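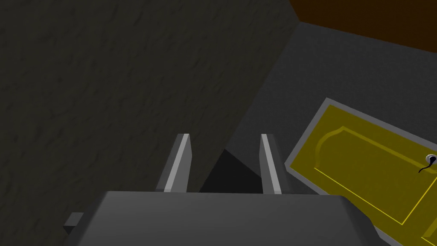
How to Fish a Float Close In for Tench
Posted 11/18/21 by Uyên Kiều

I get more letters about tench than about any other fish, and most of them come from people who have been sitting behind two big leger rods all summer, staring at bite alarms and wondering why they only ever hear a single beep. I did the same for years, so no judgment from me! The fish were almost certainly feeding, and a good many of them were probably feeding right under the rod tips, in the margin, where I'd been stomping up and down in my boots and throwing my empty bait tubs.

So let's go through the way I fish for them now, which is with one rod and a very simple float. I learned it on Lilleck, a shallow, weedy old estate lake with lily beds down the east bank, and I've since used it on Dullus Pool and the little farm ponds out past Tundholm with hardly any changes.

What you'll need

A soft rod, 12 or 13 feet long. You don't need anything fancy. Mine is older than my niece and has been repaired at the second ferrule with whipping thread and a great deal of varnish.
A small reel with 6 lb line
A few waggler floats, the straight kind without a fat body
A tub of assorted split shot
Size 12 and 14 hooks, barbless if your water asks for them (most do these days, and they come out of the net mesh so much more easily anyway)
A plummet
A landing net with a long handle, plus an unhooking mat
Bait: sweet corn, casters, a few worms
Plain brown groundbait, nothing with a strong smell

Finding the spot

Get there early, before the sun is on the water, and leave everything in the car. I mean it, everything except your polarized glasses. Walk the bank slowly and look for the edges of things: the edge of the lilies, the edge of a reed bed, the place where the shallow shelf drops off. Tench like to patrol along an edge the way a cat goes along a fence.

Then look for bubbles. Tench bubbles are tiny and fizzy, like somebody opened a bottle of soda on the bottom, and they come up in patches that drift along as the fish moves. Bigger, single bubbles are very often just gas coming up out of the silt, so don't set up your whole day on those (I have, more than once, and it was a long day).

If you have a choice between a spot with bubbles far out and a spot with bubbles close in, take the close one every time.

Plumbing the depth

Please don't skip this. Clip the plummet on your hook, lower it in, and move the float up or down the line until the tip just shows. Then try a foot to the left, a foot to the right, and a foot farther out. What you want is a flat, fairly clean patch near the bottom of the slope. If the plummet comes back with black, stinky leaves on it, move. If it comes back with a bit of green weed, you can live with that.

My favorite swim at Lilleck is 46 inches deep, right where the shelf flattens out, and two steps to the left of it there's a hole full of rotten branches. You would never know from the surface.

Once you've found your depth, mark it on the rod with a dab of correction fluid, measuring up from the reel. If the float slips during a fight, you can put it right in a moment.

Setting up the float

Slide the waggler onto the line by the bottom ring only and lock it with a shot on either side. Those two carry most of the weight. Then put one single larger shot 2 inches from the hook and push the float up so the bait and that shot are both lying on the bottom. This is the old lift method. When the tench tips up to take the bait and then levels off again, it picks up the shot, and your float rises out of the water and falls flat. It's the prettiest bite in fishing, and I still hold my breath!

Sink the line behind the float by dipping the rod tip under and giving the reel a quick turn. On a windy day, a drop of dish soap rubbed along the last few yards helps it go under.

Feeding

Mix the groundbait a little wetter than you think you should, so it goes down in one piece. Start with two balls the size of a tangerine with some corn and casters pressed in. Lower them in with your hand or the landing net if you can reach. After that, leave the swim alone for 30 minutes and have your coffee.

Once you're fishing, drop in a pinch of casters every so often, and only put in another ball after you've landed a fish. On Barajas Lake, where the tench see a lot of anglers, I skip the groundbait altogether and just use the loose bait.

When to strike

Ignore the little dips and trembles. Those are usually fish brushing the line, and if you strike at them you'll frighten the whole group. Wait until the float lifts and keeps lifting, or slides away under the surface. Then just raise the rod firmly.

Keep the rod low and to the side, away from the lilies, and let the clutch give line early on. Tench bore down and stay down, and they have a second wind just when you reach for the net.

Wet the mat and your hands before you touch the fish, slip the hook out, and hold her upright in the margin until she swims away under her own steam. Then check your depth mark and your hook point, put on a fresh piece of corn, and lower it back in.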